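Storage notes: folding and binning denim
August issue, workroom pages
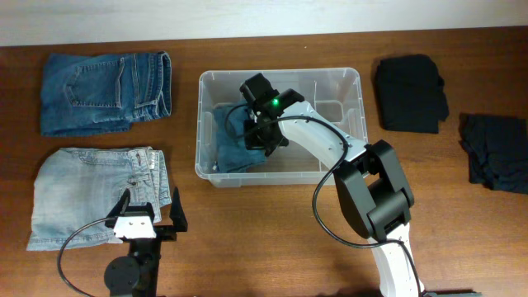

Denim is the awkward material in any clothing store. It is heavy for its size, it holds a crease, and a waistband can be several times as thick as the leg below it. Stack six pairs with every waistband at the same end and the pile leans. The method below is the one now used at the Namance sorting room, where 666 garments went through the tables last month, most of them jeans.

Work on a flat table at hip height. Keep blue denim on one side of the bin and black garments on the other, so that the colours are separated before anything is packed. A clear bin is preferred. The contents can be checked through the wall without lifting the rim, and a stray sock on the bottom shows up at once.

Folding

Close the zip and the button. Lay one leg over the other with the back pockets outermost and pull the crotch seam out straight, so that it does not form a point beyond the line of the fold. Smooth from the waistband down to the hem. Fold the hem up to just short of the waistband, then fold again to make a rectangle. Faded, softer pairs relax after folding and usually need a second pass with the flat of the hand. Stiff dark pairs rarely do.

Leave 2 cm between the folded edge and the wall of the bin. If the rectangle is wider than that allows, open the last fold and redo it. Forcing a wide fold into place bends the waistband and the crease will set.

Filling the bin

The first pair goes in on the left half, waistband to the outer wall. The second goes on the right half with its waistband to the opposite wall. Alternate from there upwards. Where a bin has a small divider in one corner, keep that corner for belts and spare buttons and shorten the nearest fold to suit.

Stop at nine pairs per bin. Minoru Wada tested the Rarnar shelving on Saturday with bins of ten and found that the shelf lip caught on the way out. Nine cleared it each time.

Black garments go in their own bin. Dye transfer from new black cotton on to pale denim is slow but does happen in a warm room, and it does not wash out reliably.

Labels

Labels go on the short side of the bin, lower left, with size first and colour second. The old Smadi labels lift at the corners in damp weather and should be used up on cardboard boxes only. A roll of 3,000 replacements has arrived from Destura and is on the shelf by the door. Please finish the open roll before starting another.

Bins packed under the old method can stay as they are until they are next opened.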